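手持夹爪求对比:蓝色软垫指尖 vs 硬指尖,外加鱼眼相机,有人一起折腾吗

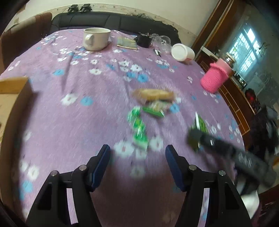
一楼 背景和问题

楼主:半夜改螺丝
发表于 2019年8月11日

先交代一下情况。我手里现在有两套手持夹爪,一套是Ivow的连杆式,指尖内侧贴蓝色软垫,另一套是Venel的直推式,硬指尖,什么都没贴。两套我都装了腕部广角相机,想比较一下到底哪套更适合抓零食包装这种又软又滑的东西。上面那张就是蓝垫这套的腕部视角,在家里茶几上录的,紫色绒布,小包装零食摊了一桌。

用了一阵子,先说感受。

蓝垫这套夹小包装是真舒服!指尖是斜的,往里一合先是尖头碰到,然后整片垫子贴上去,包装袋不容易往外滑。绒布上那种扁扁的小袋子,硬指尖老是推着跑,蓝垫基本一次能抄起来。

但是!连杆那里有虚位。我用手轻轻掰指尖,能感觉到晃,张得越开晃得越厉害。夹杯子把手这种东西的时候两边不是同时碰到,看回放特别明显。

相机这边更头疼,手一快画面就糊,桌子中间和右边糊成一片,两边指尖倒是清清楚楚(废话,它跟着相机一起动的)。四个角还是黑的。我现在曝光是自动,没锁。

想问三件事。
连杆的虚位大家怎么处理的,换销子还是加垫片?
运动模糊除了补灯还有没有别的办法?
硬指尖那套值不值得自己贴垫子,还是干脆卖掉算了?

二楼

绒布杀手:
先答第二个,把自动曝光关了,快门锁死,增益往上推。噪点多一点没关系,糊了的画面是救不回来的。我之前也是舍不得画质,录了413条,回头一看夹取前那一下全是糊的,重录的时候心都在滴血。

另外你这块绒布太吸光了,紫色的尤其吃亏,两指中间还压着一块影子。换块浅色的布,快门能再快一档。

三楼

滚珠丝杠不滚:
不同意楼上换布的建议。你在实验台上铺白布当然好看,可楼主录的是家里的茶几,家里就是有花布、有黑沙发、有窗户反光。全换成干净背景,数据好看了,拿去别的桌子上一跑就傻眼。

快门锁死我同意,灯也该补,布别动。

四楼

绒布杀手:
回三楼,我没说全换啊,我说的是先比夹爪。楼主现在的问题是两套夹爪谁好,那变量就该少一点。桌布又软又花,你怎么知道硬指尖推着袋子跑是指尖的问题还是布的问题?绒布有倒顺毛的,换个方向推都不一样。

五楼

滚珠丝杠不滚:
这倒是,倒顺毛我没想到。那就两种布都录,同一批零食,先硬后软,别混着来。

六楼

今天也没标定:
我来说虚位。Ivow那个连杆我拆过,问题多半在销孔,不在销子。销子是金属的,几乎不磨,孔是塑料件,用久了就变椭圆。你换新销子晃得一样厉害,别白花钱。

我的做法是把孔扩一点,压铜套进去,再配销子。麻烦是麻烦,做完一个周末没了,但是晃动小了很多。注意两边要一起做,只做一边的话左右不对称,合爪的时候中心会偏,还不如不做。

垫片我也试过,只能治轴向的晃,你说的那种张开以后左右晃,垫片没用。

七楼

楼主:半夜改螺丝
回六楼,铜套壁厚选多少?我怕扩孔扩大了把连杆弄裂,那个黑色连杆关节往下一段是镂空的,三角形的凹槽,看着就不太结实的样子。

回二楼三楼,布我两种都试,你俩别吵哈哈。快门今晚就去锁。

八楼

今天也没标定:
越薄越好,买得到最薄的就用最薄的。三角槽那段不用担心,离销孔还有距离,裂一般裂在孔边上。手电钻别上,用手铰刀慢慢来,转两圈退一圈。

九楼

路过的六轴:
我跟大家唱个反调,虚位不一定是坏事。手持夹爪是人拿着的,人会自己补偿,稍微有点晃反而有顺应性,夹脆的东西不容易捏碎。我故意留着没修,夹饼干、夹面包条都挺好。

真正要紧的是你录的时候有虚位,上机械臂以后那套夹爪也得有差不多的虚位。录的那套修得死紧,臂上那套晃晃悠悠,策略学出来的合爪位置就对不上。

十楼

今天也没标定:
九楼后半段我举双手赞成,前半段不行。顺应性应该靠垫子来给,不能靠孔磨大了来给。孔是一天比一天大的,你这个月的数据跟11月的数据就不是同一把夹爪了,怎么对?

十一楼

路过的六轴:
行,这个我认,磨损会漂移这一点我没算进去。不过我还是不修,懒。

十二楼

Sutherland老用户:
问个外行点的问题,为什么不直接上Sutherland的平行夹爪?我用了挺久,导轨式的,没有连杆那么多关节,张开多少就是多少,晃动基本感觉不到。缺点是重,举半小时胳膊就酸,而且指尖是平的,夹贴在桌面上的扁东西得侧着手腕铲,姿势很别扭。

十三楼

楼主:半夜改螺丝
回十二楼,借来玩过一下午,重量劝退了。我一次要录挺久的,而且双手各拿一把,两把都那个分量我真举不动。夹大件确实稳,我承认。

十四楼

贴垫子专业户:
第三个问题我来!千万别卖,Venel那套直推的机构其实很好,就是出厂那个硬指尖太滑。自己贴垫子便宜得很。

我试过好几种料,硅胶片最抓,但是粘灰,在绒布上录两轮就全是毛,抓力掉一大截,得拿胶带粘干净。聚氨酯的没那么抓,可是稳定,录一天手感差不多。还有一种泡棉的,别买,压几次就塌了,边上还翘。

贴之前指尖一定要拿酒精擦,双面胶选薄的,厚胶自己会剪切变形,等于又给你加了一层虚位。

十五楼

绒布杀手:
十四楼补充一个,颜色别选跟指尖一样的黑色。楼主这个蓝垫在画面里特别好认,左一块右一块斜着,开合多大一眼就看出来了。我以前用黑垫黑指尖,暗一点的地方根本分不清指尖边界在哪,后处理算开合宽度天天报错。

十六楼

滚珠丝杠不滚:
蓝色也看场合,桌上有蓝色包装的时候一样认错。楼主那块紫布上还印着蓝花呢,拿颜色阈值去抠指尖,花也给你抠进来了。

十七楼

绒布杀手:
谁还用颜色阈值抠啊……垫子在画面里的位置范围是固定的,先划个区域再抠,花跑不进来多少。

十八楼

滚珠丝杠不滚:
两个指尖中间就有花,虽说是白的,你看看一楼的图再说。

十九楼

绒布杀手:
……看了。好吧,这块布是有点难。

二十楼

路过的六轴:
哈哈哈哈哈哈

顺便说相机。四角发黑我觉得不用管,是镜头像圈没盖满,裁掉反而可惜,边上那点视野很有用。比如另一把夹爪从旁边伸进来,窄镜头根本看不见,广角能看到一大截。我换过一次视角窄的,画面是漂亮了,双手配合的动作全瞎。

二十一楼

今天也没标定:
广角留着可以,标定要认真做(虽然我的名字这样说没什么说服力)。标定板多往边角放,只在中间晃的话,边缘畸变拟合得一塌糊涂。

控制器有人用Drarolance那个小盒子吗?我想把两把夹爪的开合编码器和相机时间戳统一一下,现在两边各记各的,对齐对得想砸东西。

二十二楼

Sutherland老用户:
我用。好处是编码器和相机触发走同一个时钟,不用后期对。坏处是线硬,手持的时候拽手腕,我自己换了软线才舒服。另外它的插头没有锁扣,录到一半掉线我遇到过5次,现在都拿扎带捆着。

二十三楼

楼主:半夜改螺丝
回来更新一下。快门锁了,又搬了个落地灯过来,指尖前面那块清楚多了,包装袋的边能看出来了。噪点是有,能接受。

Venel那套贴了聚氨酯,同一块紫布同一批零食,推着跑的情况少了很多!不过贴着布的扁袋子还是蓝垫这套好抄,我猜是斜指尖的功劳,跟料关系没那么大。倒顺毛也试了,二楼说得对,顺着毛推跑得更远,逆着推会卡一下,反而好夹。

铜套已经下单,Ivow左右两边一起做。

二十四楼

贴垫子专业户:
那你把Venel的指尖也改成斜的呗,打印一对就行,角度照着Ivow的抄,垫子还能接着用。

二十五楼

楼主:半夜改螺丝
在画了在画了。尖头那里留多厚合适?太薄怕断,太厚又插不进袋子底下。

二十六楼

贴垫子专业户:
先打厚的,自己拿锉刀一点点往下修,修到能插进去为止。打印的时候躺着打,层纹顺着指尖方向,竖着打一掰就断。

二十七楼

楼主:半夜改螺丝
收到,今晚打一对躺着的,打完来报告。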